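Posted in January by Bujar Živković
Subject: Re: Table for the Drunum room

Bujar Radonjić wrote:
> Is the top real timber or laminate? And can we oil it?
> The old one went grey after two winters.

It's laminate with a wood-grain pattern, so please don't oil it. Oil will just sit on the surface and go sticky. The colour is pale cream and beige with some tan in the grain, and the finish is matte – lighter than the sample Beltby sent us. 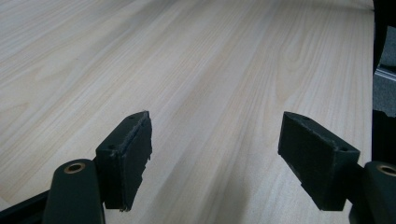
1. Cleaning
Warm water, a drop of dish soap and a soft cloth. No scouring pads, please. Dry it along the grain and you'll see any streaks you missed.

2. Cost
It came to 575 dollars with delivery. I have the receipt if you want a copy for the Tuhiwai file.

I can bring the leftover edging over if there's room in your cupboard.

Bujar Ž.

List contact: reply to the list owner | © Drunum list members | Back to top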